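Room and Stores Assistant, part time – Prarko, Jikthorpe

Prarko is looking for a part-time assistant to look after our ground floor workroom and the stores shelving in it. The job is 6 months to start, with the option of a longer contract after that. It is based on site in Jikthorpe and can't be done from home.

About us

Prarko rents out work space by the day and the week to small firms, clubs and training groups. We have been in the Osagie building for three years. Most of our bookings are for the workroom, and a room that is used by different people all week needs someone who keeps track of what is in it. Until now the office staff have shared this work between them. There is too much of it for that, so we are making it a job of its own.

What you will do

Check the workroom before the first booking of the day and after the last one.
Put chairs and tables where the booking sheet says they should be.
Keep the shelving in order. Boxes go back to the same shelf they came from, with the label facing out.
Update the stock list. It has almost 1,000 lines on it and parts of it are out of date.
Take in deliveries, check them against the order and put them away.
Report faults with lights, air conditioning, doors and windows to the office the same day.
Show new users how to find things and where to leave them when they are done.
Sweep the floor and empty the bins at the end of your shift. A cleaning firm does the windows and the deep cleaning.

You will lift boxes and move furniture on most shifts. Heavy items are moved with a cart or by two people.

The room

The workroom is one large open space with a white ceiling, fluorescent lights and a bare red brick wall at the back. Stores are kept on tall metal shelving at the side. There is usually more than one group of people in the room, so you need to be able to work near others without getting in their way. Wear comfortable clothes and closed shoes. 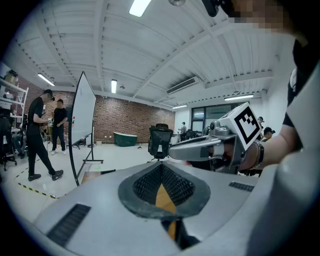 Hours and pay

The job is 20 hours a week, Monday to Friday. Shifts are either 7:30 to 11:30 in the morning or 2:30 to 6:30 in the afternoon. Tell us in your application which you prefer. We can sometimes swap shifts from week to week, but please don't count on it. Pay is $19 an hour, paid every two weeks. There is free parking behind the building and a bus stop on Zilholm Road, a short walk away.

Who we are looking for

You should be tidy, on time and able to keep a written list that other people can read. Experience in a stockroom, school, library or warehouse is useful. You need basic computer skills, mainly spreadsheets and email. You don't need a driver's license.

How to apply

Send a resume and a short letter – one page is enough – to Kelly Ellwood at the Prarko office, or hand them in at the front desk. Please include the names of two people we can ask about your work. Applications close on Sat 15 January, and the desk is open until noon that day.

Interviews will be held at the building and take half an hour, including a walk through the workroom. If you have questions about the duties, ask for Raffaele Amato at the front desk. Questions about pay and contracts go to Kelly.

We will reply to everyone who applies.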